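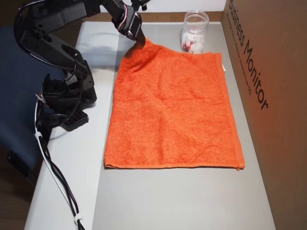
Thanks to whoever at the Pfeiffer desk wrote up the May talk for those of us who couldn't make it, and yes, I do have something to add on the boarding house question! I've been going through the Dornby guidebooks for years (my spouse would say too many years) and the Bokinora Hotel turns up in the 1934 edition, the one Grasari put out in paper covers. If you've never handled one, the covers are a loud orange, very close to the orange of the towel up top, and they fade to a sort of weak tea on the spine, so on a shelf you'd walk right past it. Mine is missing the back cover and one of the maps, but the hotel listings are all there.

Anyway, quoting the part I'm answering:

On Jun 15, 2019, Pfeiffer Library Reading Room wrote:
> Dear list,
> A recap of the May program for those who asked. We had 34 in the
> room, our best turnout for a literary talk since we moved it
> upstairs. The speaker traced the poets and magazine people who
> spent their summers in Dornby between the wars, mostly along the
> river end of Canal Street.
> One point was left open. The speaker believes the Bokinora was a
> boarding house at 11 Canal Street and that the little magazine
> was edited from its front parlor. An audience member thought the
> Bokinora was a proper hotel and stood up the hill by the depot.
> Can anyone on the list settle this? We'd like to get it right
> before the handout is reprinted.

OK so, I think both people are right, which I know sounds like a dodge. The 1934 guidebook lists "Bokinora Hotel, Depot Hill, 55 rooms, meals to non-residents." That's clearly the hotel, and nobody would call a place that size a boarding house. But flip back to the ads and there's a small one for "The Bokinora Annex, Canal St., quiet rooms by the week, apply at hotel desk." No house number, darn it. So the same owners had the big place on the hill and a smaller one down by the river, and I'd bet people who stayed at the Annex just wrote "the Bokinora" at the top of their letters. I would have!

What I can't tell you is whether the Annex was at number 11. The city directories ought to have it, but the run I've used skips from 1929 to 1936, and by 1936 that address is a shoe repair. Does anyone have access to the years in between? The county might, or the museum in the old post office. I'd also love to know what the insurance maps show. The Canal Street sheet I saw years ago had a frame dwelling on that lot with a porch across the front, but I was looking for something else that day and didn't write down the year. Lesson learned, sort of.

On the magazine, I'm less sure than the speaker. I have photocopies of the first couple of issues and the masthead gives only a post office box, Box 626, Dornby. There's a line asking contributors not to call in person. A front parlor is a nice picture, and it may well be where they read the submissions, but I'd want a letter or a diary that says so before it goes on the handout. Does the speaker have a source for the parlor? It could be in the memoir that came out in the fifties, which I've only read in pieces and which is pretty free with its facts anyway (it has the river running the wrong way on the first page).

I've started typing up the Dornby ads from the guidebook so they can be searched. It's slow going. The type is tiny and whoever set it loved abbreviations, so I keep stopping to figure out things like "h. & c. all fls." Hot and cold water on all floors, if you were wondering.

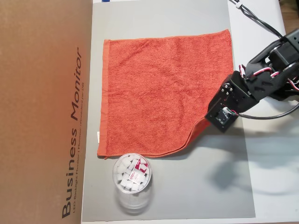

Business Monitor box beside the light gray board.

The restaurants and tearooms are done, and I'm partway into the hotels. If the Reading Room wants the Canal Street ones early I can send just those, a page or so, in plain text. I'm happy to bring the guidebook in too if someone wants to look at the Annex ad, but I won't mail it, the binding is hanging on by a few threads.

One more question while I'm here. Was the talk recorded? I saw somebody ask on the list back before it happened and I don't remember an answer. I'd really like to hear the part about the printers, and whether the speaker said anything about Grasari. They had an office in town for a while, over the bank I think, and I've always wondered if they did the magazine's printing along with the guidebooks. The paper in the two looks alike to me, though I'm going from photocopies on one side, so take that for what it's worth.

If you have directories from 1930 to 1935, please write to the list so everybody gets to see what's in them.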